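Chapter 8

Handles, Grooves, and the Board That Won't Sit Still

Share 136 | Comments 30

I burned through a lot of cutting boards before I ever thought about how you pick one up. That sounds silly, I know. A board is flat, you grab the edge, off it goes to the sink. But try it with a big heavy slab lying dead flat on a counter, with chopped onion all over it and one hand already slippery, and you find yourself scrabbling at the thing with your fingernails like somebody trying to lift a coin off a tile floor.

So this chapter is about hardware. We've done wood choice, we've done gluing up and flattening, and if you've been working along with me you should have a board blank sitting on your bench that is square, sanded, and a little boring. Now we get to decide how a person is going to hold it.

I learned most of what I know on this subject from Bello Olaniyan, who ran the evening class at the Narkwood shop the first winter I took woodworking at all seriously. Bello had opinions about handles. He hated the kind that stick out from the ends ("that's a tray," he'd say, and walk away), and he wasn't crazy about finger slots routed into the sides either, though he'd teach you to cut them if you asked nicely. What he liked was a plain metal bar pull, the same sort you'd put on a kitchen drawer. You can buy them anywhere, they come with their own screws, and your hand already knows what to do with them!

The trouble is where they go. Put a bar pull on the short ends of the board and it behaves like a tray after all, which is fine for serving cheese and bad for a narrow counter. Put it on the face and you lose some cutting room on that side, so you'd better be happy having one working side and one side for show. I went back and forth on this for most of a December, and I have the spoiled maple to prove it. (It's holding up a paint can now.)

There's also the question of recessing. You can screw a pull straight down onto flat wood and it'll do its job for years. Or you can cut a shallow pocket for each end of the bar, so the feet sit down in the wood a little. I think the pockets look better, and they help you line things up when you're setting the screws, but they have to match each other. If one pocket is deeper than its partner, the bar tilts, and once you've noticed that tilt you'll see it every single time you walk into the kitchen. We'll make a little template for this in the second project so you can't get it wrong, or at least so you have to try.

Color is up to you. I'm fond of black on pale wood. Orest Hnatiuk, who read this chapter in draft and wrote all over it, prefers brass and says black hardware is a fad that will be gone by the time this book is in paperback. We'll see, Orest.
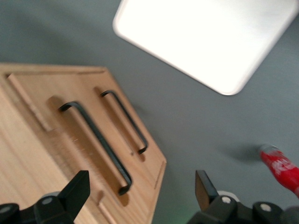
Then there are grooves, and I'm going to spend more pages on them than you'd expect. A groove near the rim catches juice, sure, and on a carving board you want a generous one. On a bread board a thin line is plenty, and it's mostly there because it makes the edge look finished. Either way you have to plan the groove and the handles together. My first Gevard plan had the groove running right through one of the screw holes, and I didn't spot it until I had the router in my hands.

Corners come into it too. A square corner is easy and it's what most of us start with. Lop one off at an angle, though, and the whole outline gets livelier, and you can follow the new edge with your groove if you're patient about the turns. It takes one saw cut and some sanding. I'd practice on scrap, then practice on scrap again.

What you'll need for this chapter:

Your board blank from Chapter 7
Two matching bar pulls, with screws
A router with a small straight bit and a round-nose bit
A drill, a pencil, a square, masking tape
Scrap of the same thickness as your blank, more than you think

If you don't own a router, read the section on chisels first. The pockets are perfectly doable by hand and quite pleasant work. The groove by hand is another matter, and I'd leave it off until you can borrow a router for an afternoon.

One last thing before we mark anything out. Pick up your blank and carry it across the room. Set it down, pick it up again from the other side, tip it toward the sink as if you were scraping off carrot peels. Notice where your hands want to be, and put a bit of masking tape there. Those bits of tape are where we start in Section 8.1.

Share 136 | Comments 30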